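Kakel household handling set: progress report to Echeverría
September 19, 2018
From: Mirta Herrera
To: Baltasar Iturra
Copied: Elba Ibarra, Chun-yin Yang

Baltasar, short one this time, the longer version comes with the budget sheet. Headlines first, then the bits you asked about on the phone.

Where we are

667 examples recorded since the grant opened, of which 336 have been checked and passed. The rest are either waiting or have been sent back. I know the gap looks bad. Checking is one person (Rocío) on half days and recording is everyone else, so the pile grows faster than she can get through it. More on that below.

Collecting has moved into people's homes as agreed in the revised plan. Goes well. Lab tables gave us very tidy examples and the first trained model fell over as soon as there was anything else on the surface. Chun-yin's note on that went to you in February, shout if you can't find it.

What we are recording

Hand-held grippers, one person to each, ordinary small things on a table. Pick up, carry, put down. Each example is one move from start to finish with the jaws open at both ends. We don't tidy the room first. We don't choose the light either, which Elba argued for and I now agree with. Hard sun through a window is most of what people have on their tables at some point in the day, and the model has to cope with a shadow that is darker than the object.

Object list is loose on purpose: fruit, medicine cartons, pens, small bottles, plug adapters, packets, whatever the household has out. Soft and crumpled things are still under-represented. Round things are the most often dropped, oranges in particular, and we are keeping the drops, labelled as drops. Please don't let anyone at your end filter those out, they did last time.
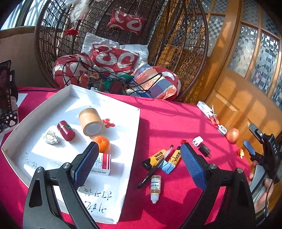

Sorting task, box lid and pink cloth, two grippers at the table.

The box lid task is the one we'd like to carry forward. It has a clear "in" and "out", the low walls make people lift properly instead of sliding, and any household can find a lid. The cluttered version is slower to record, people hesitate over which item to go for and the hesitation ends up in the example. Chun-yin wants to trim it out. I would leave it alone until we have trained once with and once without.

Problems

Checking backlog, see above. Rocío has written a one-page guide so that others can do a first pass, and Elba has started using it. Their verdicts disagree most on grasps where the object shifts in the jaws but doesn't fall. Rule for now: shifted but placed = pass, with a tag.

Pads. The blue ones on the jaws pick up dust and fluff and the grip changes over a session. We now wipe between sets. Should have been doing it from day one, some of the early sets will be weaker for it and I can't tell you which.

Cables. Two people at one table means cables everywhere. One lost session when a plug came out, and the recording software closed the file without complaining. Zalunum sent a fix, installed on both laptops, seems fine so far.

Small print. Cartons and bottles with writing on them are useful, but we have to look through for anything with a name or address on it before it leaves our disk. Adds time. Consent forms are signed for every home used so far, copies in the shared folder under Narnedum (wrong folder, I know, will move them).

Training runs

Only 2 so far on the new home data, both on the passed set. First one was spoiled by a mistake in how we lined up the jaw opening with the picture, a fixed delay nobody had set back. Second is clean. On our own test table it picks the right item in 60 per cent of tries, lower when items touch each other. That is our own table and our own hands resetting it, so please don't put it in the board paper yet. Would rather quote you a figure from a home it hasnt seen.

Money

On plan apart from travel, which is over because of the moves between homes. Hardware under, we did not buy the spare gripper. Would like to shift the one to cover the other, needs your yes in writing. Elba has the sums.

Next

- Clear the checking pile before any new home is booked, except the one already promised
- More soft items, more cloths of different colours under them
- Task with two people handing items across the lid, trial only
- Test in an unseen home, Chun-yin to run, Rocío to score
- Write down the wiping and cable routine so it survives me going on leave

Decisions wanted from you

Travel/hardware shift, yes or no. Whether Echeverría wants the dropped examples delivered in the same set or apart (we prefer the same, tagged). And whether the delivery format is still the one in the contract, becuase Kakel's own people asked us for something different and I haven't answered them.

I'm at my desk most mornings. Rocío can answer anything on checking if you can't get me.

Mirta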